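Clostgate Supper Club and Demo Kitchen
Minutes of the planning meeting, February

Meeting opened 6.40pm, upstairs room. Quorate. Two apologies sent, both working. Typed up quick from my notes, shout if anything's wrong.

1. Last minutes

Agreed. One correction, the stock order went to Prodau, not Sowah. Changed on the file copy.

2. Spring demo series

Format agreed: one cook, one main ingredient, one hour, tasting at the end. First one is smoked haddock, then mussels, then something without fish in it as people did ask. Leek and barley suggested. Also a hotpot. Left open.

Mostus will supply the fish at trade price if we put their name on the menu card and the recipe sheet. Wanted it on the aprons as well. Meeting said no to aprons, yes to the card and the sheet. Reply to go back this week.

Seats: 60 for each demo, same as autumn. Some wanted more. The back rows couldn't see the hob last time so no change until we get the mirror sorted. Quote for the mirror still not in, chase.

Long talk about whether the cook should talk while cooking or have somebody else doing the talking. Tried both last year. Cook on their own is slower but people ask more questions. Going with cook on their own for the haddock, see how it goes.

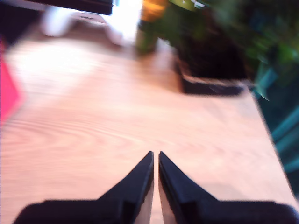 3. Recipe sheets

Last lot had the oven temperature missing on the back page and the cream listed twice. Proof read by two people before printing from now on. Metric only, spoons allowed. Print run 300 for the whole series, one side, no colour. Allergens in bold at the top and not at the bottom where they were.

Sheets to say how many it feeds. The fish pie one didn't and we had three emails.

Somebody asked could the sheets go on the website the same night. Yes, but after the demo, not before.

4. Money

Balance carried forward is £512. Sowah's invoice for the hire of the hot cupboards is in and is right this time. Pay it. Deposit for the mussels date due before the end of the month.

Ticket price stays the same for members. Non-members to pay a bit more, amount to be settled by email as we were running over. Wine not included, soft drinks are.

Card reader dropped out at the last supper and there was a queue down the stairs. Get a float of change together just in case.

5. Kitchen

Left hand oven still running hot. Bake at a lower setting and check early, engineer booked. Fridge seals done. Please stop putting warm stock in the fridge, it was found in there again with the lid on.

Knives. Want sharpening before the haddock. There are three filleting knives and only one that's fit to use. Agreed to send the lot out together, cheaper that way.

Prodau have offered a sample case of their rapeseed oil. Accepted, no promises made about using it on the night. Try it in the mayonaise first.

Tea towels running short, please bring them back washed.

6. The Clostgate supper

Set menu again, and the soup to be served at the table this time. Last year it went cold on the way round. Main is braised beef shin, done the day before and warmed through. Veg option is the squash and bean stew, same trays, so marked clearly. Pudding undecided between rhubarb fool and steamed sponge. Show of hands, fool just ahead, then somebody pointed out the fool can be made in the morning and the sponge can't. Fool it is.

Bread from wherever can do it in time. Rolls not loaves.

Serving from 7.30pm, doors at 7. Helpers fed first, in the kitchen, 6pm.
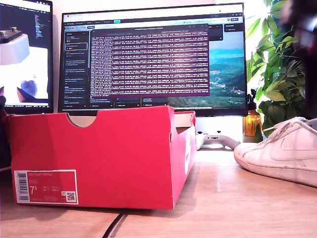
A member, in reply, felt that feeding the helpers at 6 was too early with the beef still to go in to warm, and asked for soup and a roll at 5.30 with the main kept back for after service. Others said they'd be starving by half eight. Compromise: soup and roll at 6, plated main kept back for anyone who wants it. Minuted at the member's request that last year's helpers got no pudding at all.

Menu card wording to come to the next meeting. Keep it plain. No "jus".

7. Any other business

Compost bin by the back door is full, council wont take it with the lid up.

Request for a beginners' bread morning. Liked by all, but the ovens aren't free until after the series. Put on the list for the summer.

Labels on the freezer boxes please, name of dish and month. Threw away something brown.

Closed 8.25pm. Next meeting same room, same time, bring diaries. Mirror quote, Mostus reply and non-member price all to be settled before then.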